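Slowly changing dimension: duplicate current rows after nightly load

Posted in: Data Warehousing > Dimensional Modeling

rullstead_etl

We load a customer dimension as Type 2 every night from the Jalora order system into a star schema on Claleo. Each row has a surrogate key, the natural customer number, valid_from, valid_to and is_current. Open rows carry a valid_to of 9999-12-31.

After the April release I ran a check for customers with more than one row where is_current = 1. It came back with 142 customers. Most have two current rows, and a few have three. The fact load joins on customer number plus is_current, so the order totals for these customers are inflated in every report built on the mart.

The load is a single MERGE. The match condition is customer number and is_current = 1. When matched and the row hash differs, it closes the old row. A second INSERT then adds the new version for anything whose hash is not found among the current rows. The staging table is truncated at the start of each run. No errors in the log.

What I have checked so far: the source has one row per customer number, there is a unique index on the surrogate key, and the job is scheduled once, at 2:15 a.m. I can delete the extra rows by hand, but I would like to know where they come from first.

dimtable_dan

Did you try SELECT DISTINCT on the staging table? That fixed it for me.

Pascal Böttcher

DISTINCT will hide the problem only if the duplicate rows are identical in every column, and with a row hash they would have caused no trouble in the first place.

Look at the extract window. You say the source has one row per customer number, but that is true of the source table at one moment. If your extract reads a change log, or pages through the table while orders are being entered, the same customer can arrive in staging twice with different attribute values. Both versions have a hash that is not among the current rows, so your INSERT adds both as current. Run this right after the extract and before the MERGE:

SELECT customer_no, COUNT(*) FROM stg_customer GROUP BY customer_no HAVING COUNT(*) > 1

If it returns rows, rank them with ROW_NUMBER() partitioned by customer_no and ordered by the source change timestamp descending, and keep number 1. You lose the intermediate version, which for a nightly load is normally acceptable. If you need it, you have to chain the valid_from and valid_to dates inside staging with LEAD().

Second, put the close and the insert in one transaction. If the job restarts between the two steps you get a different fault (customers with no current row at all), and you should check for that as well. We had 196 of those on the Srithong warehouse before anyone looked.

Third, add a filtered unique index on customer_no where is_current = 1, if your platform supports one. The load will then fail loudly. Clean up first or the index will not build.

For the fact table, stop joining on is_current. Join on customer number and order date between valid_from and valid_to, with the upper bound exclusive. Late-arriving orders are otherwise attached to the wrong version.

rullstead_etl

The extract was the cause. It reads the change log since the April release, and staging had 324 rows for customers that appeared more than once. ROW_NUMBER() is in place and the last 5 runs are clean. The zero-current check returned nothing. I have not changed the fact join yet — that means a full reload of the order facts, and I need a longer window for it.
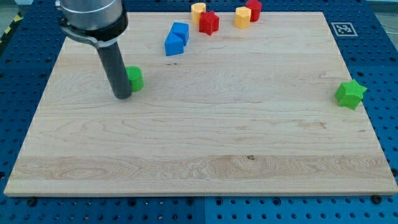
Before you reload, compare the hash inputs from before and after the release. If a column was added to the hash or the column order changed, every customer gets a new version on the first run, and the date-range join will carry that break into the facts. Also check how NULLs are handled in the concatenation. Use a delimiter between columns, or 'AB' + 'C' and 'A' + 'BC' give the same hash.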